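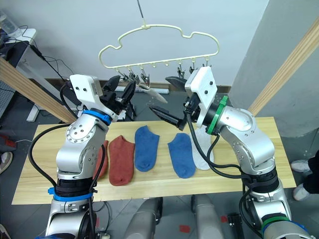

About Nenberg

Nenberg Textile Care is a contract laundry and small-item finishing service in Ukatville. We wash, dry, pair and return socks, gloves, caps and other small pieces for sports clubs, clinics and boarding houses. The company was set up by Said Benkirane, who still runs the wash floor. We currently serve 313 accounts.

What we handle

Small items are processed separately from sheets and garments. The standard lot is 300 pieces. Each lot is logged on arrival, weighed, and sorted by color and fiber before washing. Whites are never combined with reds or blues in one load. Lots from different customers are not mixed at any stage.

Hanging and drying

Knitted items are dried on clip hangers. Tumble drying is used only where the customer has asked for it in writing. Ankle socks are clipped by the cuff, one clip per sock. Thicker sports socks are clipped by the toe so that the heel does not hold water. Before hanging, socks are laid flat on a board, smoothed by hand along the foot and checked for holes at the heel and toe. Worn pieces are tagged and returned with the lot. We do not mend.

Pairing

Pairing is done after drying, on a flat surface, under daylight lamps. Color is matched first, then size, then cuff height. A sock without a partner is held in the customer's singles tray until the end of the following lot. If its partner has not appeared by then, it goes back unpaired in a marked bag. Customers who use one sock style throughout may ask for pairing by size only.

Premises

The wash floor and drying room are at 1113 Hastberg Road. The drying room was enlarged in July and now has 353 hanging positions. Incoming and finished lots use separate doors. Parking for collection is on the El Sherbiny side of the building, next to the loading ramp.

Accounts and collection

New accounts begin with a trial lot at the normal rate. Turnaround is two working days for cotton and three for wool. Collection can be arranged for full lots only; smaller quantities are accepted at the counter. Bags must carry the account number on the outside. Loose items left without a bag are entered as a separate lot.

Page last revised 7 May 2021.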